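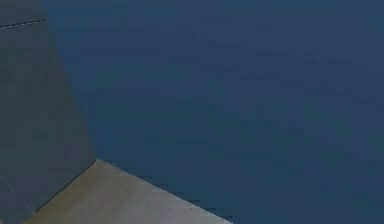 Home Notes Archive Contact

June
by Bronach Buthelezi

When the planner believes too much

Last month I wrote that our goal selection for indoor search was almost ready. I was too optimistic, and this post is the correction.

The task is simple to say. A simulated robot starts somewhere in an apartment, it gets the name of an object, and it must drive until the object is in view and then stop. The software has three parts: the perception node, which turns each camera image into labels and depth; the map, which collects them; and the planner, which chooses the next viewpoint. I am responsible for the planner, so I naturally suspected the other two parts first.

From the last full run we have 1092 episodes. In 211 of them the robot stopped making progress and the episode ended by timeout. I expected that most of these would be collisions with thin furniture legs, which is an old problem in our code. There were some of those. But the larger group looked different in the logs: the robot was free to move, the map around it was correct, and the planner gave it the same two viewpoints again and again.

The reason is in how we score a viewpoint. We add up the unknown cells that the robot should see from there, and we divide by the travel cost. From a place very close to a large piece of furniture the ray casting still promises many new cells, as the map has holes behind the furniture. The robot drives there, the camera gets almost nothing but one or two plain surfaces, and the detector returns an empty list. The cells stay unknown. So the promise stays high, and the planner sends the robot back after a short visit to the second best place.

I found this embarrassing, since I wrote the scoring myself and I remember being proud of it.
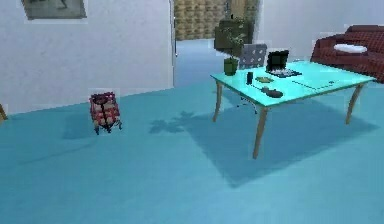
Halerance Indoor Navigation Group

In this room I could follow the problem by hand. From far back on the blue carpet one sees the table, the office chair behind it, part of the red sofa and the doorway to the corridor. It is a very good viewpoint. With the old scoring it gets a low value, because most of those cells are already known after the first look. The corridor behind the doorway should win, and with a fresh map it does win. But after a few steps near the table the holes behind the cabinet begin to dominate, and the corridor waits forever.

The glass-like tabletop makes it worse. Our depth filter was tuned in Trurberg, our older apartment set, where all the tables were opaque. Here a part of the rays goes through the top and a part stops on it, and the map receives a kind of soup between the tabletop and the floor. I do not want to repair this with a special rule for glass. I tried such a rule once for mirrors and we are still paying for it.

What I changed is the following. Each viewpoint now keeps a small memory of what it promised and what it delivered. If the robot arrives and the image adds much less than the score said, the difference is stored and spread to the neighboring viewpoints with a similar direction. The next time, their promise is reduced. The memory fades after 300 planning steps, so that a bad place can become interesting again when the map around it is better.

I also added a check on the image itself. When the variation in depth is very small and the detector has nothing, the robot first backs up and turns before it asks for a new goal. My colleagues call this "the step back" and they do not like it much, as it is a behavior hidden inside a planner. They are right. I will move it to the behavior tree when I find the time — perhaps before version 2 of the interface, perhaps after.

For the moment I have only run it on the episodes that failed by timeout, and I do not publish numbers from such a selection. I can say that the ping-pong between two viewpoints is gone in the logs I have read. There is a new pattern which I do not yet understand, where the robot stands in a doorway and replans at every step with very small differences in the score. Maybe the spreading is too wide and the two sides of the door influence each other. The spreading uses straight distance at the moment, and walls are ignored. Geodesic distance would be the correct choice, but it costs more, and the replanning is already slower than I want.

The full run with the new scoring is in the queue tonight. If somebody has a cheap approximation for geodesic distance on a map that changes every few steps, please write to me — the address is on the contact page.

Filed under: planning, simulation, things I got wrong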